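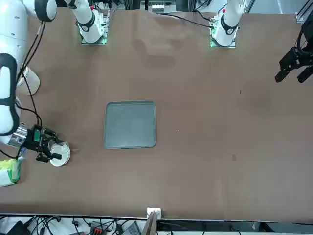 Okay, week three, and we finally get to the part of the course I like best, which is picking things up and putting them down again on purpose. Last time we drove one joint at a time and everybody got a feel for how far the wrist can swing before the cables complain. Now we're going to do a whole task from start to finish, and it's the one we call bowl-to-tray: take the white bowl by the rim, carry it over, set it down inside the square tray, let go, back off. Look at how the right gripper has the bowl, just above the table and a little off to the side of the tray. I want your starts to look like that too, low and close, so the carry is short and you have less time to get nervous!

A word on left and right before we go any further, as this trips people up every single term. Left and right always mean the ROBOT'S left and right. The right arm is the one on the left when you look at the setup from this side. Write it on your hand if you have to. When your partner yells "right arm, stop" you do not want to be doing geometry in your head.

What you need before you touch anything

Your team notebook (paper, please, I have lost too many shared files), your login for Nimesari, and the Portela worksheet from last week with the joint limits filled in. If you missed that class, borrow somebody's and copy it, don't guess. Nimesari is the recording program and Mitach is the one that plays your runs back. They look almost identical when they're open side by side, so check the name in the title bar. I once recorded nothing for an entire afternoon (I was pressing play, very confidently).

How a run goes

One person drives, one person watches the table, one person has the stop button and does nothing else. Swap after every fifth run. The driver says "closing" before the gripper closes and "opening" before it opens, out loud, even if you feel silly.

Come down over the rim slowly. One finger goes inside the bowl and one outside, and you close until it's snug and then stop closing. Squeezing harder doesn't help with a round rim, it just tips the bowl toward you. Lift only as much as you need to clear the edge of the tray. That raised edge is low, but it's enough to catch the bottom of a bowl if you come in lazy, and then you get the scrape sound and the whole room turns around.

Once you're over the tray, wait a beat. Let the arm settle. Then down, open, straight up. Most of the bad runs I see go wrong in that last part, where the driver opens the fingers and swings sideways in the same motion and drags the bowl halfway back out again.

The left arm stays parked for this one. Fingers a little open, well out over its own side of the table, and leave it alone. I know it's tempting. We do two-arm handoffs in March and you'll be sick of them by the end.

What counts as a good run

The bowl is upright, all of it is inside the rim of the tray, and the gripper is clear of it when you stop recording. If it ends up crooked in a corner of the tray, that's still good, I don't care about pretty. Each team hands in 20 good runs. Keep the bad ones too, in a separate folder, with one line about what happened. "Dropped it" is not one line. "Closed too high on the rim, slipped during lift" is one line.

The class total from all the earlier terms stands at 2144 and I would really love to see it go up by a nice big chunk this time.

Stuff people asked me after the last class

Can we move the tray? Yes, between runs, and please do! If it's always in the same spot you'll learn one path and nothing else. Keep it somewhere the right arm can reach without stretching out flat.

Do we have to use the Cadar settings file? Yes, for now. You can make your own once Lise Ouellet has signed off on your team. Ask her nicely and have your worksheet ready, she will check it.

What if the arm freezes in the middle of a run? Hands off, hit stop, write down the run number, come get me. Don't pull the bowl out of the fingers yourself.

For next time, read section 21 of the lab manual (the part on grip width) and bring one question about it. A real one, please.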